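Idorero Door and Motion Alert for People Living Alone

Sold by Gokia Home Safety, Vullevstead

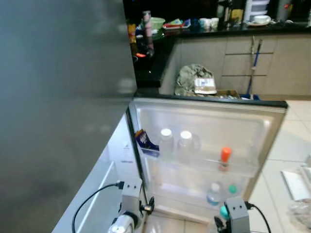 Does the alert call the police?
It calls the contacts you choose, one after another, until one of them picks up. Asking the police or another emergency service to check on the person is left to your contacts.

The Idorero is a small base unit with door and motion sensors, made for people who live on their own and want a relative or neighbor to be told if the house goes quiet for too long. There is nothing to wear and no button to press. You set a quiet period, and if no sensor is tripped during that time the base unit starts calling.

What comes in the box
Base unit with power cord
2 motion sensors
Door sensor with magnet
Batteries for all sensors
Adhesive pads and screws
Printed setup guide

Details
Item number: 369
Range between base unit and sensors: up to 23 yards indoors
Quiet period: set in hours, day and night separately
Connection: home internet by cable or Wi-Fi
Event log: last 2,000 sensor events
Color: white

Setting it up
Plug in the base unit near your router and wait for the green light. Pull the battery tab on each sensor and hold it next to the base unit until you hear a beep. Most customers put one motion sensor in the hallway and the other in the kitchen. The door sensor goes on the front door. Motion sensors should face away from heaters and windows that get direct sun.

Run a test call before you rely on the unit. Hold down the test button on the back and each contact will get a recorded message.

Going away
Press Away on the base unit when you leave for a night or more. The alert stays off until the front door is opened again. If you forget, a contact can switch it to Away by phone using the four-digit code in the setup guide.

Power and internet outages
A backup battery keeps the base unit running for several hours. It cannot place calls while the internet is down, but it sends a notice to the first contact when service comes back.

Pets
Cats and large dogs can trip the motion sensors. For homes with pets we suggest the Parsons pressure mat, sold separately, which goes under a chair or beside the bed.

Shipping and returns
Orders placed in December ship from our Vullevstead warehouse. Unused units can be returned in the original box. Sensors that have been mounted with screws can be exchanged only if they are faulty.

Page updated Dec 5, 2018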